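Packing light for nine days in Stallitz

I used to check a bag for every trip. This July I went to Stallitz with one backpack that holds 48 liters, and it was the first time I came home without a pile of clean clothes I'd carried around for no reason.

The change was mostly about laundry. My room on the Gerbridge road had a sink, a window that opened and a line over the bathtub. I washed a shirt every night before dinner. Thin cotton was usually ready by breakfast. My one heavy shirt took 2 days and smelled a little by the end, so that one stays home next time. 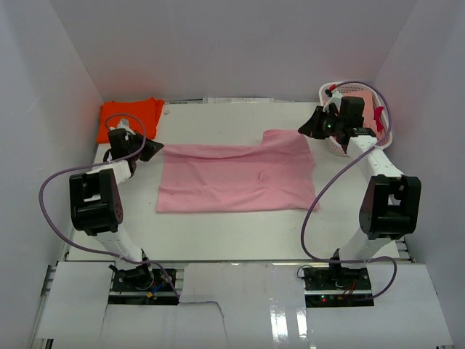
Pink top, spread out on a white table.

What I packed: four shirts, two pairs of pants, one sweater, five pairs of socks, underwear, a rain jacket and sandals. I wore my walking shoes on the train. The sweater came out once, on the boat. I could have left the second pair of pants behind too, but I spilled soup on the first pair, so I won't argue with myself over that.

I rolled everything for years because people told me to. This time I folded the shirts flat in a stack and found them easier to get at. Rolling did keep the socks together. For soap I took a bar from Hulletti cut in half, which lasted the whole trip with some left over.

The bag was up to 58 dollars cheaper to travel with, depending on which airline I compared. More useful was being able to walk from the station to the room. It's uphill, and I passed several people dragging suitcases over the cobblestones. 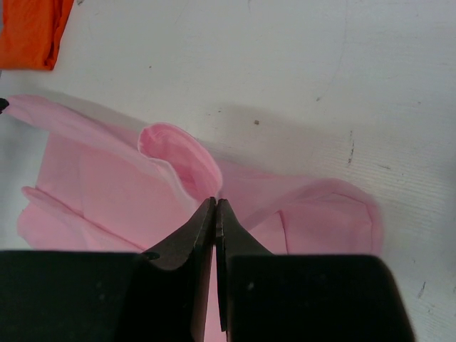

Posted by Okafor in Travel, Clothes

A few things I'd change. I'd bring a flat sink plug, as the one in the room leaked and I ended up using a rolled sock. I'd bring a second color of shirt - three of mine were nearly the same gray, and I kept picking up the dirty one. And I'd skip the travel towel. It has never dried me properly and every place I stayed had towels anyway.

Next trip is a short one, just a long weekend by the lake. I'm going to try it with the small daypack.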